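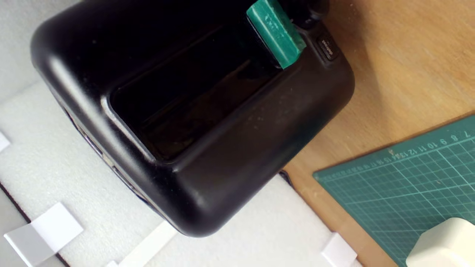

Breakfast used to be the meal that took care of itself in Esther Sang's house. There was bread, there was tea, and whoever was up first put both on the table. Then her two sons started high school, her husband moved to the night shift, and by last spring the four of them were eating at four different times, mostly standing up.

"I was buying three loaves a week and throwing one out," she says. "It went stale in the bag because we never knew who had eaten and who hadn't."

Her answer was to start baking. She makes one large loaf on Sunday, slices it when it has cooled, and freezes the slices flat on a tray before putting them in a bag. Everyone toasts what they want straight from the freezer. It sounds like a small change, and it is, but the stale loaf is gone.

Home baking had a big moment a few years ago and then most people drifted off. Starters were left at the back of the fridge. Bags of strong flour went to the food pantry. The ones who stayed with it tend to be people like Sang, who bake the same plain loaf every week and don't talk about it much.

Kenji Iwasaki has taught an evening bread class above the Molard bakery for six years. He says the students who keep going are rarely the keenest ones on the first night.

"The keen ones want the open crumb and the big ears on the crust," he says. "They make it twice, it takes all weekend, and then they stop. I try to get people to make a tin loaf first. You can make a tin loaf while doing your laundry."

His basic recipe has barely changed in that time. It uses 600 grams of flour, a third of it whole wheat, with salt, a little oil, water and dried yeast. The dough is mixed in the evening and left in a cool kitchen overnight. In the morning it is shaped, put in the tin, and baked once it has come up to the rim.

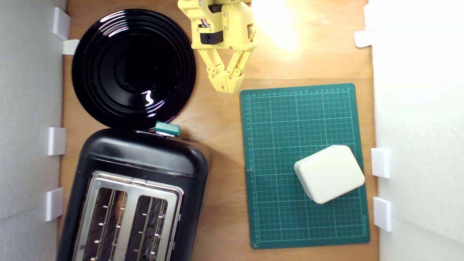 The long rise matters more than the kneading. Dough made with a small amount of yeast and left overnight has more flavor than dough rushed through in two hours, and it holds up better after a few days. Iwasaki has his students do both versions in the first class and take half of each home. By Thursday, he says, most of them have made up their minds.

Flour is the other thing people get wrong, usually by thinking about it too much. Svenja Engelhardt runs a mill outside town that sells under the Badawi name, after the family that owned it before her. She grinds for bakeries and also fills small bags for the Saturday market. The question she hears most is which flour is best.

"I ask them what they ate last week," she says. "If they ate white sandwich bread all week, they are not going to enjoy a loaf that is all rye. Start where you are and change one part of it."

She suggests swapping 300 grams of white flour for whole wheat only after a smaller swap has worked. Whole wheat takes up more water, and a recipe that was fine before will feel stiff. Most beginners read that as a mistake and add more yeast. She tells them to add a spoonful of water and wait.

Storage comes up nearly as often. Bread goes stale faster in the refrigerator than it does on the counter. A paper bag keeps the crust but dries out the inside within a day or so. A plastic bag does the opposite. A cloth bag inside a bread box is a fair middle ground, and the freezer beats all of them for anything that won't be eaten by the second day.
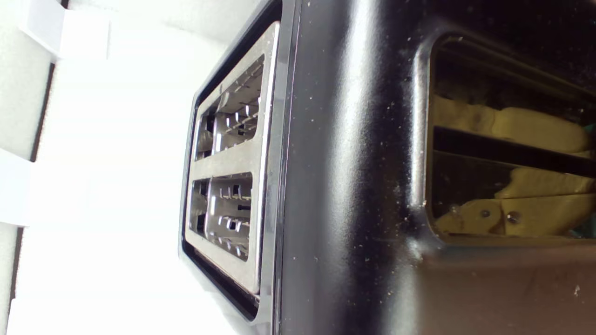

Freezing only works well if the bread goes in fresh. A loaf that has sat on the counter until Wednesday will come out of the freezer as Wednesday's bread. Slices should be fully cool before they go in, or they stick together and pick up ice. Sang puts a sheet of baking paper between layers. Iwasaki doesn't bother and separates his with a butter knife.

There is also the question of what to do with ends. Engelhardt dries hers in the oven after something else has been baked and crushes them for crumbs. Nassoro Obura, who cooks lunch at the Voneo community hall, soaks them in milk for a savory pudding with onions and hard cheese. He serves it on Fridays and it is usually finished before one.

Obura started baking for the hall in May, when the price from his supplier went up again. He did the sums on the back of a delivery slip. Flour, yeast, salt and the gas for the oven came to less than half of what he had been paying, not counting his own time.

"You have to count your time," he says. "I come in at six anyway, so for me it's fine. If I had to get up for it, I would buy the bread."

That is a fair point, and it gets left out of a lot of cheerful writing on the subject. A homemade loaf costs less in ingredients than a good one from a shop, and sometimes more than a cheap one. With an electric oven heated for a single tin, the gap closes further. Baking two loaves at once and freezing one is the simplest way to bring the cost down.
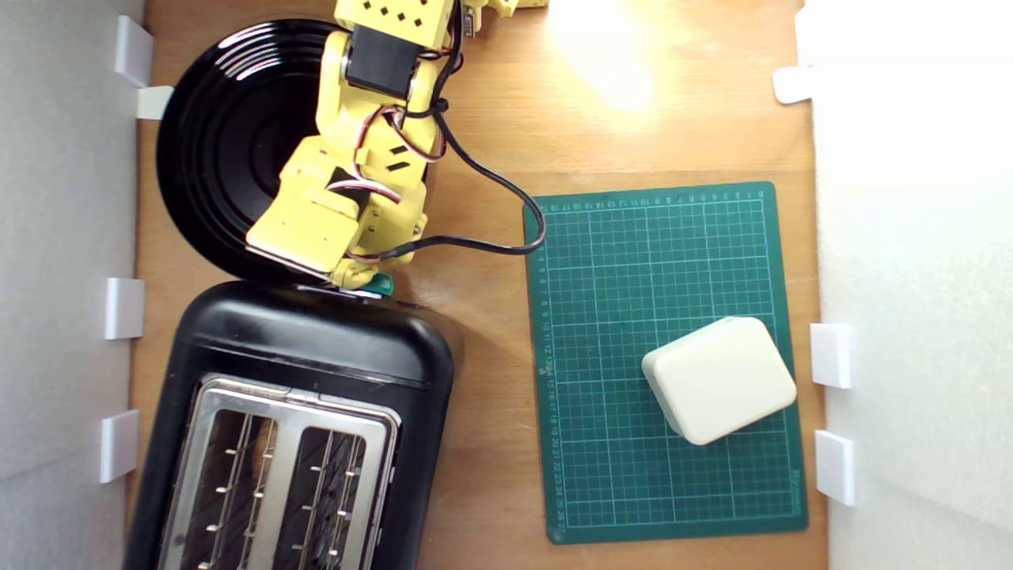
Wycliffe Mutiso took up baking at 61, after he retired from the bus company. He had never made anything more involved than an omelet. His first loaf did not rise at all, and he ate it with soup. The next few were better, and he now bakes on Tuesdays and Saturdays and gives the second loaf to his daughter.

He keeps a notebook by the stove with the weather, the time the dough went in the tin and the time it came out of the oven. In winter his kitchen is cold and the first rise can run until noon. In summer he starts with water from the fridge. He says the notebook has been more use to him than any of the books he was given.

Sang doesn't write anything down. She has moved the Sunday bake to the afternoon so the oven can be used for dinner straight after, and her older son has learned to shape the loaf. He makes it a little too long for the tin, and the ends fold up against the sides as it bakes.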